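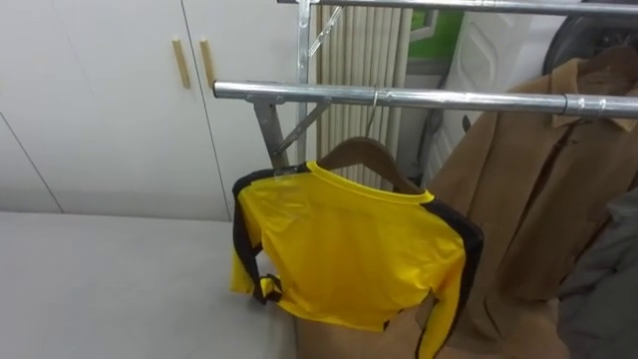
The Second Life of the Loud Shirt

I own too many sports shirts for somebody who quit playing sports at fifteen. Most are secondhand, most are polyester, and the one I love best is so bright that my sister asks me to sit at the other end of the table when I wear it to dinner.

It started in Jimdale, where I'd gone for a cousin's wedding and packed everything except a shirt. The only place open was a thrift store called Courtois, two rooms behind a bakery, and the only thing in my size was an old handball jersey from a club named Unis. Green and orange, number on the back, a collar that scratched. I wore it under my jacket through the whole ceremony and got more compliments than the groom did!

So I went back the next morning. Of course I did. The man at the register was Gilles Texier, and when I asked if he had any more like it he put down his sandwich and took me to the back room, which was all team shirts. Soccer, rowing, bowling, a rack of school track tops with the names of kids who must be grandparents by now. He had 854 of them when I first visited, every one written down in a ledger with what he paid and where it came from. By April he'd passed 900 and had started hanging them in the hallway.

What Gilles taught me, over a lot of bad coffee, is that the big famous clubs are the boring end of the hobby. Everybody wants those, and half of what you find is fake. The fun is in the small-town stuff, the shirts paid for by a tire shop or a dentist, made in one batch and worn till the elbows went. He's crazy about a little label called Noken that supplied a lot of local teams and never seemed to use the same yellow from one order to the next. He can tell the years apart by the collar. I can't, but I nod.
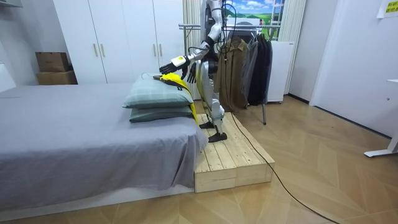 Looking after them is where I've made my worst mistakes. I once ironed straight over a printed number and had to peel a 7 off the iron with a butter knife. Now I turn everything inside out, wash it cold, and skip the fabric softener, and nothing gets near the dryer. If a shirt smells like somebody's attic, I soak it in the bathtub overnight with some white vinegar and leave it by an open window. Gilles swears by a plain wooden hanger with wide shoulders. Wire ones leave those little bumps that make you look like you're growing wings.

And then there's wearing them, because I do think they should be worn. (Gilles and I argue about this. He'd keep the good ones in the dark forever if you let him.) My own rule is one loud thing at a time, so a loud shirt gets plain jeans and quiet shoes. I break it every summer. There's a certain kind of hot afternoon when yellow on yellow feels completely right, and I'll walk to the store for milk looking like a highlighter and be perfectly happy.
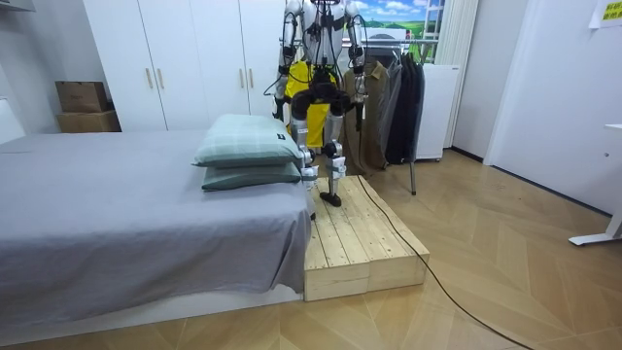

Bright yellow, worn at the hips.

Prices have crept up, sadly. The Unis jersey cost me less than lunch, and I saw its twin online last month for what I pay for a week of groceries. I still haven't bought it. I have the page open on my phone, though, and I've measured the closet, and if I move the winter coats to the hall there's room for one more rail. Gilles says he'd need to see the collar first.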